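In Defense of the Little Drying Rack

17 Aug 2022

I have an opinion about socks, and I've been sitting on it for most of the summer, so you're getting it now. I think socks should be hung up. On a rack, with pegs, one at a time. I think the tumble dryer has made us all a little bit stupid about them, and I include myself, because for years I was the person who kept a shopping bag of singles on top of the closet and called it a system.

Let me tell you about that bag. When we moved to the apartment on Garora Street I finally tipped it out on the bed, and there were 65 socks in it. Sixty-five! Not one pair among them, or none that I could find, and I gave it a whole evening. Some were baby socks, and the baby in question now takes a bigger shoe than I do. I kept 13 for dusting and threw out the rest, and then I went and did the exact same thing all over again for another four years.

What changed was that the dryer in our building broke and the laundromat went up in price the same week. So I dragged out a wooden rack I'd bought for herbs (a failed hobby, we won't discuss it) and started hanging the small stuff on that. Socks, washcloths, the thin dish towels. The big things still went down the street in a bag. But the small things stayed home with me, and I found I liked it, which surprised me more than it surprised anybody else in the house.

A peg makes you look at a sock. That's my whole argument, really. When you pull a wad of laundry out of a dryer you grab, you dump, you fold whatever's on top. When you clip a sock up by its edge you have to hold it for a second, and in that second you see that the heel is going, or that it's navy and the one you were about to call its mate is black. I can't tell you how many mornings I have left the house in one navy and one black. I'd only see it sitting down, under the bright lights at the dentist, with my feet up in front of a stranger. 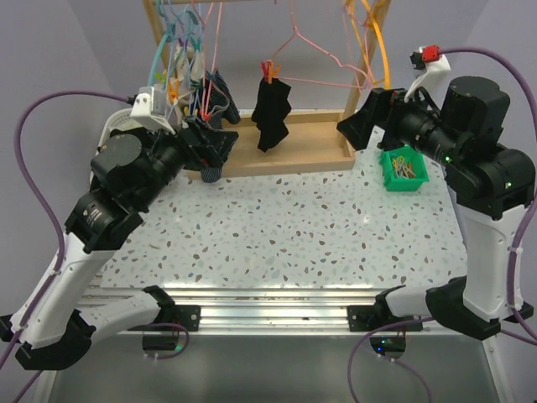
Navy stripes, plain black, and a green basket for the spare pegs.

Now, the hangers. People get very snobby about hangers. My sister-in-law has the padded kind and I'm sure her blouses are grateful, but for a small rack you want the cheap thin colored ones, and you want too many of them. Yes, they tangle. Mine are always in a clump at one end, the blue ones hooked through the purple ones, and I've stopped fighting it. A peg on a hanger on a bar gives you somewhere to put a sock where air can get at every side of it, and you can lift the whole thing off and carry it to another room when company comes. Try that with a clothesline.

And get colored pegs! I know the plain wooden ones look nicer in magazines. I bought a set from Pritow once that was so tasteful I lost half of them against the floorboards. A yellow peg on a brown floor you will find before your bare foot does. Keep the extras in something open and close to the rack, where your hand can land in it without looking. I used to keep ours in a drawer across the kitchen and I'd make the trip back and forth holding a damp sock like somebody delivering a fish.

I can hear the objections, and some of them are fair. It's slow. It is! If you've got five kids and one bathroom, please use the dryer with my blessing and don't write to me. Heavy wool socks take forever in August when the air's like soup, and a wooden rack with a tray under it is going to catch drips, so you need to wipe that tray now and then or it gets a smell. I learned that one from the herbs, too. And anything dried on a rack comes out a bit stiff. I like that (it feels like a line-dried towel at my grandmother's) but I've been told at my own breakfast table that I'm alone there.

What I won't accept is that it's old-fashioned or fussy. It's a few minutes. I do mine with the radio on, after the coffee and before anybody wants anything. I pair as I hang, mates side by side, and when they're dry they come down already matched and go straight in the drawer. I haven't started a new bag. There are two singles at the moment, a gray one and a green one with a hole, and they're still up on the bar while I decide.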